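Laundry thread, because I finally changed how I fold and a few of you asked. Short posts, nothing fancy.

1/ I fold on the bed now. A wide flat surface with a pale sheet over it beats the kitchen counter. Blue cloth bunches up the second you pull it on a diagonal, so I start by finding two corners.

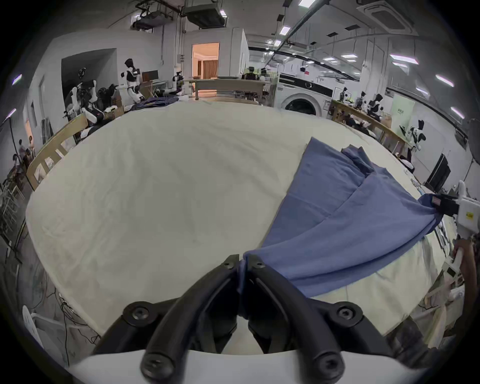

Do you need to iron before folding?
Only if the creases bother you. For everyday shirts, a good shake and a flat hand will do.

2/ Find the corners, pull them apart, then lay the whole thing down. If there's a knot in the middle, open it up before you fold anything — folding over a lump just gives you a bigger lump.

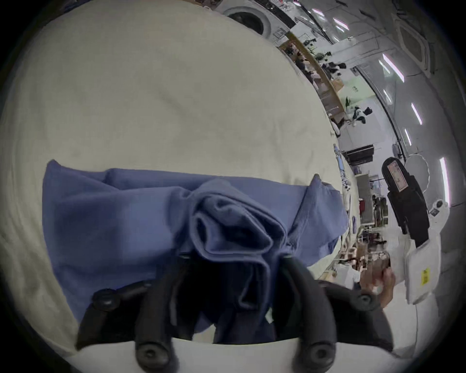
3 min read · 400 words

3/ My shelf boards are from Plostmont. They hold 121 pieces, which I know from the October clear-out. Shirts go on the left, sheets on the right.

4/ Shirts take me longer than sheets. Collar at the top, sleeves out to the sides, hem pulled down straight.
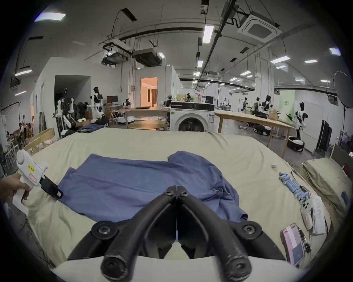 5/ Then the sleeves go in across the back, one at a time, and the bottom comes up to the collar. I do it in thirds if the drawer is shallow — mine is an old Iscombe and it sticks when it's full.

6/ Towels next week.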